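# Mortero de cal Prillell para rejuntar ladrillo visto

Saco de 7 kg, listo para mezclar con agua. Lo fabrica Stulluro y lleva cal hidráulica natural, arena tamizada y nada que suene a laboratorio. Cemento tampoco lleva, por si alguien venía con prisa.

Sirve para muros de ladrillo macizo, antiguos o con aspiraciones de serlo: tapias de jardín, fachadas, chimeneas, el zócalo que lleva tres inviernos soltando arenilla sobre sus zapatos. La junta queda algo más blanda que el ladrillo, así que cuando la pared se mueve (todas se mueven, también la suya) cede el mortero y no la pieza cara.

## Colores

- **Hueso.** El más vendido. Aclara mucho la pared, avisado queda.
- **Arena Fodden.** Tostado suave, para ladrillo rojizo.
- **Gris Phuthong.** Para quien quiere que parezca que siempre estuvo así.

Los tonos se aclaran al secar. Haga una prueba en un rincón discreto y espere una semana antes de opinar, y sobre todo antes de escribirnos.

Con ladrillo pardo rojizo de hiladas regulares y piezas oscuras salpicadas, la junta clara es la opción clásica y la que menos discusiones familiares provoca.
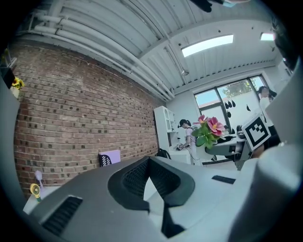 ## Modo de empleo

1. Vacíe la junta vieja hasta 2 cm de profundidad, con cincel y paciencia. La radial va más rápido y también se come el ladrillo.
2. Cepille el polvo y humedezca la pared. Húmeda, sin charcos.
3. Amase hasta que parezca tierra de maceta recién regada. Si chorrea, se ha pasado.
4. Apriete con el llaguero, de arriba abajo, y no toque nada hasta que la huella del dedo apenas se marque.
5. Cepille en seco y tape con arpillera mojada. Al sol de agosto, mejor déjelo para septiembre.

No aplicar con riesgo de helada. Febrero suele ser mala idea.

## Ficha

| | |
|---|---|
| Formato | Saco de 7 kg |
| Referencia | 279 |
| Palé completo | 50 sacos |
| Conservación | En seco y cerrado |

La cal irrita la piel y los ojos: guantes y gafas, aunque sea «solo un momentito».

## Envíos y devoluciones

El palé se entrega a pie de calle. El transportista no sube escaleras ni se deja convencer con café. Aceptamos devoluciones de sacos sin abrir; los que han pasado el invierno bajo una gotera ya son, técnicamente, escultura.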